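To: Miltora Building List
Subject: Re: Laundry room rules, and the smell

Dear neighbors,

Thank you for the replies. I answer to the list because the same question came from more than one apartment. I quote the message first, so you do not need to look for it.

> We moved in to the Pondico Street side in April and our towels
> smell sour even when they come straight from the wash. We use
> more detergent than before, also softener, always at 30 degrees.
> Is it the water in this building? And is there a rule how long
> a finished load can stay in the machine?

I do not think it is the water. I worked 43 months in the linen room of the Quansah hotel, and we had the same complaint there with different water. The usual reason is detergent which is not rinsed out. It stays in the cotton together with body oil, and bacteria live very well on it. When you add more soap, you give them more of the same. 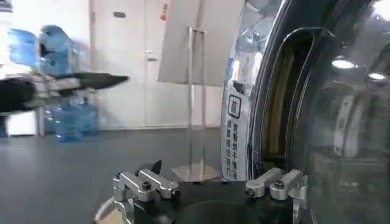
Softener I would stop completely for towels. It covers the cotton loops with a thin film, so the towel feels nice but takes less water, and afterwards it dries slower. On a hard and shiny surface, like the black curved one at the right here, you would notice a film with your finger, but in cotton you only notice it by the smell some weeks later. If you miss the softness, shake each towel hard before you hang it.

For towels which already smell, I do this:

Wash once at 60 degrees with no detergent. If you see foam, it is old soap coming out.

Wash again at 60 with half of your normal detergent, and an oxygen bleach if the label allows it. Please never mix bleach with vinegar.

Dry the same day, with space between the towels.

These 2 washes were enough for most of our linen. Bathrobes sometimes needed one more.
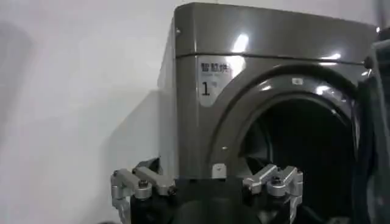 Reading time: 2 minutes

The line above comes from the newsletter program, I could not remove it. I copy now the part of the house newsletter which answers the second question.

"A finished load should be taken out within 2 hours. After this time a neighbor may place it in a clean basket on the table. Please do not put it on the floor and do not start the dryer for another person."

I would take it out much sooner in summer. A closed drum is warm and has no air, and a good wash can be spoiled there before dinner.

About the thirty degrees: it is fine for shirts and for most colored things. For towels, bed sheets and kitchen cloths it is too low if you do it always. Divero powder, which many of us buy because the corner shop has it, has a small scoop inside the box, and one level scoop is plenty for a normal load.

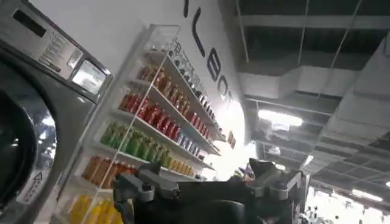
Still open from the last discussion

- Drying on the balcony. Allowed, but below the railing.
- Wool blankets. I have no good experience to share, maybe somebody else has.
- Lost socks. They are in the box next to the mailboxes.

If the smell stays after the hot washes, please write again and tell which detergent you use and how full you load the drum.

With kind regards,
Third floor, left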